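OK, small thread, because I have been happy about this all day and someone has to hear it. I finally sorted the odds and ends pile! The one that has been growing since we moved to Maltmont. Two gray bins, one pale wood tabletop, one very good mood.

The setup could not be simpler. Everything goes in the front bin, the back bin starts empty, and things move across one at a time once I know where they live. I used to tip the whole lot out on the carpet and then step over it for a week, so this already feels like luxury.

I love these bins so much. Sloped gray sides, metal floor, and that long white panel along the back that has clearly had a life. The paint is chipped in a ragged band all along the bottom and the floor is scuffed all over. I got the pair from the secondhand place on Lyons, 80 for both, and yes, I could have had new plastic ones for less. But look at them!

Also they are the right depth. People buy bins that are too deep and then the stuff at the bottom is gone forever. With these I can see every single thing from where I stand. If you only take one tip from me, take that one – shallow and wide.

Day one was paper and cables, which I did not enjoy and will not be discussing. Day two was the kitchen drawer. That went faster than I thought, mostly due to how many takeout menus were in there. Day three is the fun stuff, the toys and the things with no home at all.

Current cast: green dinosaur, head down and tail in the air. Orange block leaning in the corner like it's waiting for a bus. Blue and white brush. A shiny black ring. And a rounded yellow-green toy under the brush that I'd completely forgotten we owned! 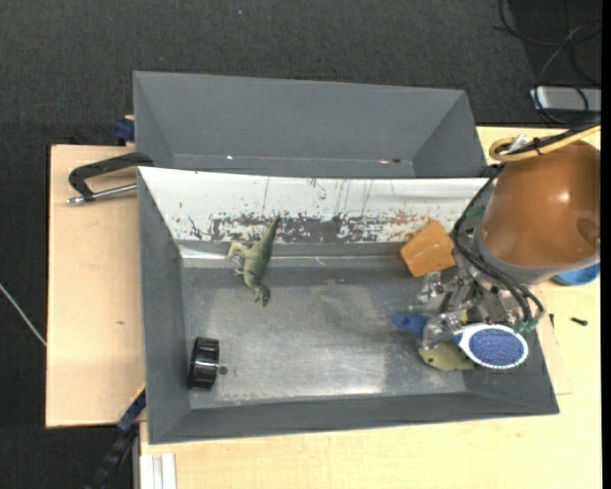 How do you decide what stays when every little thing feels like it might be useful someday?

I ask where I would go looking for it. If a place pops into my head right away, it stays and it goes to that place today. If I have to stand there making up a place, it goes in the giveaway box.

The dinosaur passed in one second flat. Bookshelf, bottom left, next to the atlas. I have a soft spot for that dinosaur. The green gets paler on the legs and darker on the back, and the tip of the head is dark too, which is more thought than most little toys get.

The brush took longer. It has a blue handle, a fat white rim on the head and speckled blue bristles, and I went back and forth between the laundry shelf and under the sink. Laundry shelf won. I am going to use it on the canvas shoes this weekend and I'm weirdly looking forward to it.

The orange block is staying with the other blocks, easy. All those angled faces make it great for ramps. If you have kids around who build things, keep every odd-shaped block you find. The plain cubes never run out but the weird ones always do.

The black ring, though. I have no idea. It's glossy, it stands up on its edge very nicely, and it has to be from something. My first guess was the Drirel lamp, so I took the shade off and checked, and that one has all its parts. Second guess was the old Desel fan, which we gave away in May. Oh well!

So the ring gets the maybe jar. I do allow myself a maybe jar – one jar, with a lid, and when the lid won't close something has to leave. It lives on the hall shelf where I have to walk past it. A jar in a closet is just a smaller closet.

Labels: I'm using masking tape and a marker. I had big plans for pretty ones and then I remembered that the pretty ones are how I never finished last time. Tape sticks, tape peels off, tape is in the drawer already. (The drawer that now closes!!)

Someone asked if I clean the bins between rounds. Just a wipe with a damp cloth and then a dry one for the metal floor. I'm leaving the chipped panel alone for now. I did think about sanding and repainting it, and maybe I will when it's warm enough to do it outside with the door open.

Next up is the hall closet, which has the scarves, the board games with missing pieces and a bag of bags. I'm going in with both bins and a podcast. If you have a good system for board game pieces please send it my way, I will try anything.

And tell me about your mystery parts! I want to hear what's in everybody's maybe jar. If you recognize a glossy black ring from something around your own house, my replies are open.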